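News for Kids > How the News Works > What Is a True Crime Podcast?

We use cookies to remember your settings. Ask a grown-up before you change them.

What Is a True Crime Podcast?

A podcast is a show you listen to on a phone, a tablet or a computer. Some podcasts tell made-up stories. A true crime podcast tells about a crime that really happened.

The people who make these shows do a lot of reading first. They look at court papers, old newspapers and notes from the police. A small company called Nerkero spent 17 months on a show called The Fevau Road Fire. The makers read 498 pages before they recorded a single word. The finished show had 21 episodes.
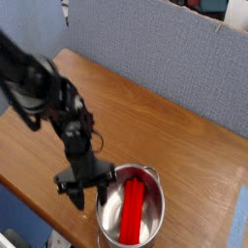
Evidence is anything that helps show what happened. It can be a letter, a footprint, or something a person saw or heard. Ordinary objects can be evidence too. A stainless steel pot looks like nothing special, but if one is found in a house after a fire, it might help show whether someone had been cooking. Investigators write down where each object was and keep it safe, so that a court can look at it later.

A podcast is different from a court. In a court there are rules about what can be said, and both sides get a turn to speak. A podcast maker chooses what to put in and what to leave out. Good makers check each fact with more than one source. They also tell listeners when they are not sure.

Sometimes a show brings up new questions about an old case. After the Fevau Road show came out, nearly 200 people in the town of Grirnance wrote in with things they remembered. Memories can be wrong, so each one had to be checked.

Crimes hurt real people. Makers should think about the families before they share a story. Many of these shows are meant for adults, so ask a grown-up before you listen.

Words to know

Source: a person or a paper that information comes from.
Witness: someone who saw or heard what happened.
Verdict: what a court decides at the end of a trial.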